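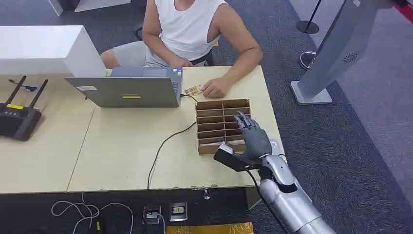
1. Purpose of this report

This report covers the second period of the Gudenness work, up to 9th January. It is prepared for Grendis by Crescencio Cervantes, with comments from Heledd Watkins on the safety parts. The aim of the work is the same as in the agreement: to write a code of practice for humanoid hands operating at a table where a person is seated, and to try each rule on real tasks before we propose it.

2. Rules completed in this period

The draft code now has 20 rules. Nine of them were revised after the November review, mostly in wording. The reviewers told us that "safe distance" was used with three different meanings in the same chapter, and they were right. We now use "reach limit" for the robot and "seated zone" for the person, and the two terms are defined on the first page.

The largest change is in Rule 6, on the position of the person. In the first draft the person was required to keep both hands below the table. Our participants found this uncomfortable and did not follow it for long. The new text permits a hand flat on the tabletop at the far side, provided that it stays outside the reach limit. Tiburcio Becerra has asked that the limit be marked on the table with tape. I agree with him, and this is now written as a requirement.

Rule 11 concerns cables. Any cable which crosses the tabletop must be listed on the session sheet before the arm is enabled, and it must be fixed if it passes through the working area.

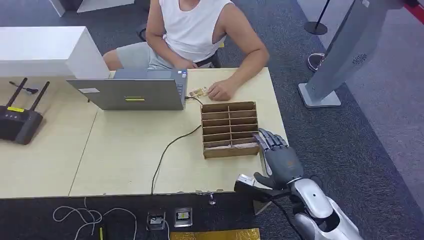

Robot hand beside the cardboard organizer, with the person seated across the table.

3. Sessions and records

We have 257 session sheets for the period. Leopoldo Espinoza checked all of them against the draft. On nine sheets the cable line was left blank, and these sessions are excluded from the results. I should say clearly that a blank line does not mean that something unsafe happened. It means only that we cannot show the check was done, and for a code of practice this is the same problem.

The organizer task continues to be useful for us because the compartments are narrow and the operator is tempted to lean over to look. Rule 8 (nobody leans across the table while the arm is enabled) was written after watching this task. The Xolalpa group has tried the same rule with a metal tray and asked for a small change of wording, which we accepted.

4. Floor area

The first draft said very little about the floor. This was a weakness. An arm can be lowered beside the table, and there the hand comes near to feet, power supplies and loose cable. Wenceslao Escobedo has written a new section with two requirements: power supplies on the floor must be placed outside the reach limit, and loose cable must be gathered or covered. Our own area does not yet meet the second one. We have ordered cable covers and the cost is inside the present budget.

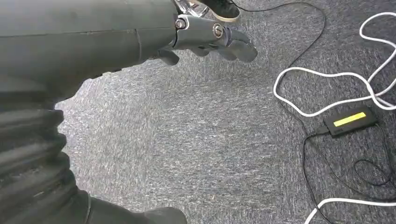

5. Next steps and request

Astell will read the complete draft as an outside reader, and their comments will be attached to the next report. We would also like to test the floor section at a second location, with different flooring and with operators who did not help to write the rules.

We ask Grendis to confirm whether the code should be published as one document or in two parts, table and floor. My preference is one document, but Heledd thinks that small labs will more easily adopt the table part alone. We need the answer before the layout work begins.

Last updated: 9th January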